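Baltex Bavar 600 Touring Pannier Set

Home / Luggage / Rear panniers / Bavar 600

Sold as a pair. Fits most rear racks. Will not make you faster.

The Bavar 600 is a pair of rear panniers for people who go away by bicycle and would like their socks to come back in the condition they left. It has been in the Baltex range long enough for us to have made most of the mistakes already, and this version has a new closure, a better hook and the same slightly sulky shade of green. We tried a brighter one. It sold to people who already owned the green and wanted to complain about it.

Each bag is cut from a single piece of coated 600 denier polyester, folded and welded at the sides. There is no stitching below the top edge, so there are no needle holes for rain to find. The base has a second layer, because that is the part you drop on gravel while looking for your keys.

What has changed

The old buckle is gone. It was a good buckle in a warm room. In cold fingers it was a puzzle, and we have the letters. The new closure is a plain roll top with a hook on a strap, which you roll down 3 times and clip to the front of the bag. Twice will do in dry weather. Once is a statement of faith.

The rack hooks now slide along a rail and lock with a coin. They come with inserts for thinner tubing, in a small paper envelope which you should not throw away with the packaging. We sell replacement inserts, and business in them is brisk.

The lower catch turns through a full circle, so it can be set for racks with sloping struts. Set it once, tighten it, ride round the block, tighten it again. After that it can be left alone for the season.

Colours

Green (the sulky one), black, and a grey called Brillia, named by someone who has since moved to another department. Brillia has a reflective fleck through the coating. It shows the dirt more than the others do, and rather less than you fear.

Packing them

Heavy things low and towards the wheel. Put the same weight on both sides, or near enough that you can't feel it when you lift the back of the bike. Cooking kit goes in one bag, sleeping kit in the other, and anything you want in a hurry goes at the top of whichever side faces away from the traffic when you pull over. Most people know this and still keep the waterproof at the bottom.

There are no outer pockets. We get asked about this every June, at the start of the season, usually by people standing in a shop holding a banana. Outer pockets leak, and a pannier with a leaking pocket is a dry bag with a wet bag glued to it. If you must have one, the Giannakopoulos clip-on pouch fits the strap loops and holds a phone, a small tube of sun cream and the banana.

On the road

Loaded panniers change how a bicycle behaves, and the first hour is the worst of it. The back end follows a beat behind you. Standing up on the pedals becomes a negotiation. By the afternoon you will have stopped noticing, and you'll only remember when you take the bags off at the campsite and the bike nearly climbs over a hedge.

The Bavar is shaped with its back lower corner cut away for heel clearance. Riders with long feet or short chainstays should slide both hooks forward along the rail, which moves the bag back. Read that sentence again before fetching the coin. It catches everyone, including the person who wrote it. 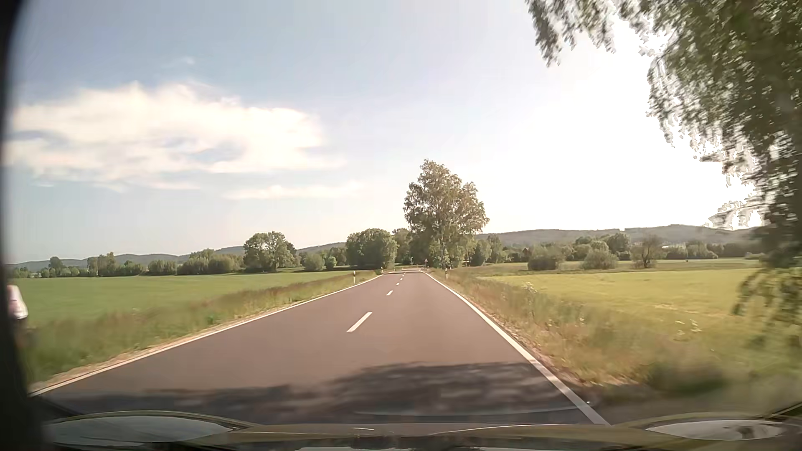 Rosebank Wheeler, in the reviews, took a pair on a fortnight's tour and reckoned the bags were the only part of the outfit that didn't squeak. The grumble was with the carrying strap, which slid off the shoulder between the station and the ferry, and again between the ferry and the bar. Four stars, with the fifth held back until we do something about it.

We have done something about it. Bags now leave us with a wider strap with a rubbery patch in the middle. Owners of the earlier strap can buy the new one separately; it clips to the same loops and there is nothing to unpick.

Weight and size

Weight per pair, with hooks and straps: 1,013 g each side, weighed on our kitchen scales and then on proper ones, which agreed. The inserts are extra, and if their weight concerns you we would gently suggest a different kind of holiday.

Maximum load: 6 kg per bag. The bag itself will take more. The hooks will take more for a while.

Care

Wash by hand with warm water and a little soap, leave open, and dry out of direct sun. Don't machine wash. Don't tumble dry. Store them unrolled, as the coating dislikes being kept in a tight fold all winter. If sand gets into the hook rail, flush it with a hose and move the hooks back and forth until the noise stops.

Small holes can be patched from the inside with the square of spare fabric in the envelope with the inserts. Yes, that envelope.

Questions we get

Will they fit my rack? If the tubing is between thin and ordinary, yes. Very thick tubing, as found on some cargo bikes, needs the wide hook, sold separately.

Can I use them on a front rack? You can. They hang low and you will meet every kerb personally. The smaller Bavar front bag is the better choice.

Are they waterproof? In rain, yes, if rolled properly. In a river, for a short time, and please get them out.

Can I buy just one? Only as a spare. Tell us which side, as seen from the saddle.

Guarantee

Welds and hooks are covered for 3 years. Fabric is covered against faults in making, though a dog is not a fault in making. Send us a picture of the damage and of the label inside the bag, and please empty the bag before you post it. We have enough tent pegs.

Page last updated 2024-04-20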